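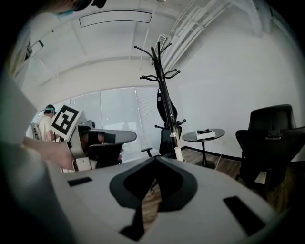 A Better Room by the Windows
Project report, Interior Spaces II, Cevport College
Alina Marinescu

1. Why I picked this room

I spent most of August in the second-floor room of the Stanciu building, and I picked it for one reason: I love the floor. It's real wood, it creaks in all the right places, and when I first walked in I thought, whatever I end up doing here, I am not covering this up. The assignment was to take a shared room on campus, find out how people use it, and change it using only furniture the college already owned. No paint, no new lights, no buying. I was a bit let down by that rule at first (I had a whole folder of paint samples ready!) but it ended up being my favorite part, since moving a chair is something you can try at ten in the morning and undo before lunch.

The room gets used for a lot of standing-up work. People come in, walk around, hold things, talk across to each other, and go out again. There is also a smaller crowd who want to sit by the window and read. My question was whether both groups could have what they needed without getting in each other's way.

2. What was there when I started

The room had tables pushed together in a block in the middle, which meant that anyone going from the door to the window wall had to go the long way around. The seating was a mix. The grey chairs with the curved backs were the best of it, and we also had stacking chairs from Akudthorpe Hall that had wandered over during some event and never gone home. On my first morning there were coats on most of those.

I drew the room at 1:50, then again at 1:20 when I realized my first plan was too small to show the chairs in any useful way. Lesson for next year's students: draw it big the first time. I also made little cardboard chairs and tables to slide around on the plan, and I can't recommend this enough. You can do the same thing on a computer, of course, but three people can stand around a cardboard plan and argue, and they will pick up the pieces and move them without asking you, which is exactly what you want.

3. Asking people

I put out a one-page survey and got 67 replies, far more than I had hoped for. The form had a blank plan of the room on it and asked people to mark where they usually ended up, then write one thing they'd keep and one thing they'd change. Here is how it came out:

Marked a spot along the window wall: 40
Marked a spot somewhere else in the room: 27

Of all the replies, 31 mentioned walking room in one way or another. "Squeeze" was a popular word. One person wrote "I have a bruise with a name," and I'm still sorry I never got to ask what the name was.

The things people wanted to keep were lovely to read. The windows came up again and again, and so did the floor (I felt very understood). A few people asked me to please leave the grey chairs alone. I had been wondering whether to swap them for the Bivero stools in the basement store, which are lighter and would have been easier to move, so that answered that.

What the survey did badly: it asked where people usually ended up, but it didn't ask what time of day. By the window at eight in the morning and by the window at three in the afternoon are two different places because of the sun. I went back and watched the room at both times to make up for it, but I'd put the question on the form if I did it again.

4. Three layouts

Layout A, the edge. All the tables went against the long wall opposite the windows, with the middle of the floor left open. This felt amazing the second we did it. The room seemed to double. People walked straight across for the first time and you could see them notice. The trouble was that everyone at a table sat facing the wall with their back to the light, and by the second day the tables had started creeping out again, turned sideways, one after another. I took that as a vote.

Layout B, the fan. Tables at an angle from the windows, like slices. I was so proud of this one on paper. In the room it was a mess, and the corners stuck out into every path. We took it apart the same afternoon. I've left the drawing in the appendix because I still think it's pretty.

Layout C, the strip. Chairs along the window wall, a clear open floor next to them, and the tables in a single row on the far side, turned so that people sitting at them look toward the windows. It sounds so plain written down! But it works, and it has stayed. The people who want to stand and move have the middle. The people who want to read have the light and a curved back to lean into.

5. The chairs

I want to give the chairs their own section because I changed my mind about them completely. At first I thought of seating as something you add once the tables are in place. For Layout C I did it the other way and put the chairs down first, one at a time, sitting in each and asking what I could see and who would be walking behind me. Then the tables went wherever was left over.

The curved back matters more than I expected. On a straight-backed chair people sit square to whatever is in front of them. On the curved ones they turn, lean into the side, and talk to someone standing up without getting a stiff neck. That makes them very good next to an open floor where other people are on their feet. I tried the Akudthorpe stacking chairs in the same places for a week to compare, and people kept dragging them toward the tables.

I did put felt pads on all the chair legs. This came out of the leftover pads from another project, so I'm claiming it was within the rules. The floor had some scratches from before, and I'd like there to be no new ones.

6. The open floor

An open floor needs defending. Within days it had collected a coat rack, a box of someone's posters and a table that was "just for now." I tried a strip of paper tape to mark the edge, and it helped a little, but tape on wood looks sad and it collects dust. What helped much more was giving the stray things a place of their own. I moved the coat rack next to the door and put one empty shelf beside it. The shelf filled up right away and the floor stayed clear.

I measured the narrowest walking gap before and after. Before, at the corner of the table block, you had to go sideways. After, two people can pass each other anywhere in the middle with their arms full. I also checked turning space with the college's spare wheelchair, and there is plenty of it in every part of the open area. The one spot I'm not happy with is the end of the table row nearest the door, where a pulled-out chair gets in the way. Taking one chair off that end fixes it, but it tends to come back.

7. What I would do next

First, a second round of surveys with the time-of-day question on it. The term will be busier than August was, and I'd like to see if the strip holds up when there's a crowd.

Second, heavier blinds. The afternoon sun comes in low and strong, and the window chairs get turned around to face the room. That was outside the brief, but 7 people wrote it on their forms without being asked, and I agree with every one of them.

Third, I would love to try the same method on the reading room at Akudthorpe, which has carpet and much smaller windows. I have no idea whether any of this would carry over. I've already started cutting out the cardboard.

Appendix: plans at 1:50 and 1:20, survey form, Layout B drawing. The cardboard pieces are in an envelope in the project drawer on the second floor, and anyone is welcome to borrow them.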